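Gruvance Kitchen Goods - Frequently Asked Questions: Wire Utensil Racks, Knives and Table Setting

Last updated April 7, 2022 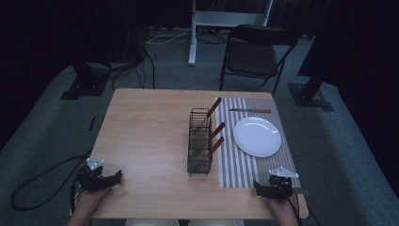

Ka-ming Yau wrote to us that she keeps all her table knives in a wire rack and takes them to the table one by one, and she wanted to know if the handles should point up or down. Her letter made us write this page, so we begin with her question.

Should knives stand with the handle up or down?

With the handle up, please. The hand then meets the handle first and the blade stays inside the basket. In a rack with open sides the knives will lean, and a handle may come out over the top or through the side. It is no problem if the rack stands on a table where there is space next to it. On a narrow shelf we advise to turn the rack so that all handles lean towards the wall.

My knives lean in different directions. Can I stop this?

Put them in one after the other and lean each one on the same side. The rack has no inner walls, so the first knife decides a little where the others will go. If you want every knife to stand straight, the Vodden insert divides the basket in 3 parts. It is sold separately and fits only the tall rack.

Can I put knives with wooden handles in the rack directly after washing?

Dry the handles with a cloth first. Water that stays between the wood and the metal makes the wood rough, and later it can open small cracks. Air passes well through the mesh, but it does not replace the cloth.

Are wooden handles safe in the dishwasher?

No. Wash them by hand in warm water with a little soap, and do not leave them in the sink. If the wood becomes pale or dry, rub in a thin coat of food-safe oil and leave it overnight. Wipe off what remains in the morning.

Where should the rack stand when I set the table?

For a small table we like it just beside the placemat, on the bare wood. Then the mat stays flat and the plate has its full space. If you have guests on all sides, the middle of the table is fairer for everybody.

Does the wire scratch a wooden table?

It can, if you push the rack when it is full. Lift it. The tall rack comes with 2 felt strips for the bottom edge, and you can order new ones when these are worn. Please do not use the strips in a wet place near the sink, they keep the water.

Where does the knife belong when I lay a place?

In the usual British setting it is to the right of the plate, with the blade turned to the plate. A knife laid across, above the plate, is also seen. Some families do this for a butter knife, or when the mat is narrow and there is no good space at the side. We have customers who feel strongly about it - we do not.

Which way should a striped placemat lie?

As you wish. When the stripes run away from the person who sits, the place looks longer, and on a square table this is pleasant. Stripes that run from left to right make a small table look wider. Grey and white stripes go well with white plates, and crumbs are less visible on them than on a plain white mat.

How do I clean a placemat with woven stripes?

Shake it outside, then wipe it along the stripes with a damp cloth. Our Retamal mats must not be folded. Roll them with the pattern outside, or keep them flat in a drawer under something light.

My white plate has grey marks from the knife. Is the glaze damaged?

In most cases not. The marks are metal left by the blade, and they come off with a paste of baking soda and water. Rub gently with a soft sponge. If you can feel a line with your fingernail, then the glaze is scratched and the paste will not help.

The black coating on my rack has a chip. What can I do?

Dry the place well and send us a photograph. Racks bought after August last year have the thicker Jindano coating and we exchange them free of charge if the chip came from normal use. For older racks we can send a small bottle of black paint, for the outside only.

Is the rack suitable for small children's homes?

Keep it out of their reach. The mesh is open and small fingers go through it easily. A closed drawer with a lock is better until they are older.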